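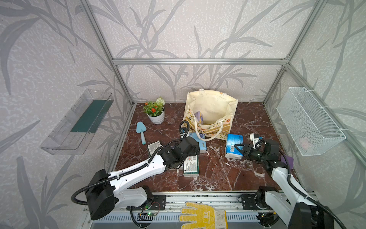
Poul Mogensen wrote back within the hour that a canvas tote will always slump if the soft things go in first, and that I should start over with the boxes. I tried it and I'm still not happy, so I'm putting it to the rest of you.

I pack little welcome bags for people who move into our building on Horken. They're cream canvas with a flowered band across the front and rope handles, and I do love them, but they're so floppy! Into each one goes a couple of small cartons, a pack of tissues, and something flat in a wrapper. By the time I've carried them down the hall everything has slid into one corner and the tissues are squashed. I have 70 of these to get ready before the end of January. How do you keep the inside tidy without spending a fortune?

3 answers

Cut a piece of cardboard to fit the bottom. Cereal box is too thin, use a shipping box. I did 196 bags for our school fair that way and it took me 10 minutes to cut a stack once I had a pattern. Stand the cartons up against the back, flat package in front of them, tissues last and on top where they can't get crushed. And fold the rope handles outward over the sides while you fill, otherwise you'll be fishing them out from under everything (ask me how I know). If you have a basket you can hang on the wall by your table, keep the small stuff in there so the table stays clear for the bag.

tissue paper, scrunched. 2 sheets per bag

I'd go with smaller bags, to be fair. We had the same trouble at Staltasberg and switched to paper ones with a flat bottom. Not as pretty, I know, and people do reuse the canvas for groceries, so maybe don't listen to me. The cardboard idea sounds good too.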